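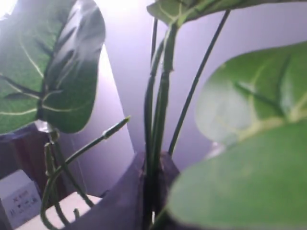
Combien de démonstrations par téléopération faut-il pour qu'un bras apprenne une tâche de saisie simple, et vaut-il mieux guider le bras à la main ?

Liviu Mihăilă
Bras six axes Hendero, pince parallèle, caméra au poignet. La tâche : prendre un objet léger sur une table et le poser dans un bac. J'ai 43 démonstrations enregistrées à la manette. La politique apprise atteint l'objet une fois sur deux, puis hésite au moment de fermer la pince. Avant d'y passer encore des soirées, je voudrais un ordre de grandeur et un avis sur la méthode.

Aurelia Pascu
Pour une seule tâche avec position variable de l'objet, comptez environ 300 démonstrations propres. Avec une position fixe, beaucoup moins suffisent, mais le résultat ne tiendra pas si l'on déplace le bac.

L'hésitation à la fermeture vient souvent des données. À la manette, l'opérateur s'arrête au-dessus de l'objet, corrige, attend, puis ferme. Le modèle voit une longue série d'images presque identiques associées à une commande nulle, et il apprend à ne rien faire. Coupez les temps morts avant l'entraînement, ou supprimez les pas où la consigne ne change pas. Vérifiez aussi le décalage entre l'image et la commande de pince : sur mon installation il atteignait 400 ms, et aucun volume de données ne l'aurait compensé.

Guidage manuel ou télécommande : le guidage donne des trajectoires plus fluides et on sent les contacts. En revanche la main de l'opérateur entre facilement dans le champ des caméras fixes, et les couples mesurés incluent l'effort de la personne. Si vous n'utilisez que la caméra au poignet et les positions articulaires, le guidage convient. Sinon, un bras maître de même géométrie reste préférable à la manette - on garde la fluidité sans toucher au bras esclave.

Dernier point : variez la position de départ du bras. Si toutes les démonstrations partent du même point, la moindre dérive sort de la distribution et le bras ne sait pas revenir. Enregistrez quelques reprises volontaires, pince décalée au départ, puis correction.

Shivam Ahuja
Même souci avec un Zovurex. J'ai changé de manette et c'était mieux.

Minttu Karppinen
D'accord avec Aurelia sur les temps morts. J'ajoute qu'il faut un seul opérateur au début. Nous étions 2 à enregistrer, l'un approchait par le dessus, l'autre de côté, et la politique faisait la moyenne des deux - donc elle passait à côté de l'objet. Avec un modèle par diffusion l'effet est moins marqué, sans disparaître complètement chez nous. Regardez aussi l'exposition de la caméra au poignet. En automatique, l'image change de luminosité pendant la descente ; je la fixe avant chaque série et je note la valeur dans le fichier de session.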